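Cleaning out the condiment shelf -- quick version

Did this at the Hestgate apartment last night, took less time than I thought. Writing it down so I do it the same way next time.

What you need
Dish soap, warm water, two rags, a marker, trash bag. A cooler if its hot out.

Step 1. Everything out
All of it. Door shelves too. Don't sort yet, just get it on the table.

Step 2. Check dates
Past date and opened -- toss. No date you can read -- toss. Mustard and hot sauce keep a long time, mayo doesn't. I had a Brolel relish from two moves ago. Gone.

Step 3. Wash the shelves
Let glass ones warm up a few minutes before they go in hot water, cold glass can crack. Soap, rinse, dry. Really dry, or the jars stick.

Step 4. Wipe the bottles
Caps first, thats where the crust is. Warm rag held on the cap for a minute, then twist. Rinse the threads. Toothpick for the little hole in squeeze tops.

Step 5. Get the last bit out
Nearly empty ketchup: cap on tight, shake it down toward the cap, then lay it on a plate with the neck a little lower. Leave it while you do the rest. Squeeze what's left into a small bowl and use it tonite.
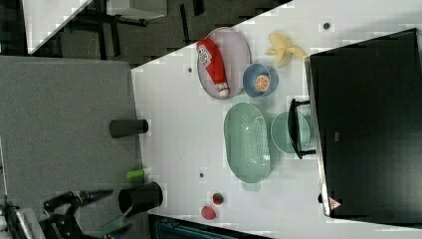
Step 6. Put back by use
Daily stuff in the door. Weekly stuff behind. Write the open date on every lid with the marker.

Step 7. Make a list
Only what you ran out of. Tape it to the fridge.

Next one is the freezer, will post when its done.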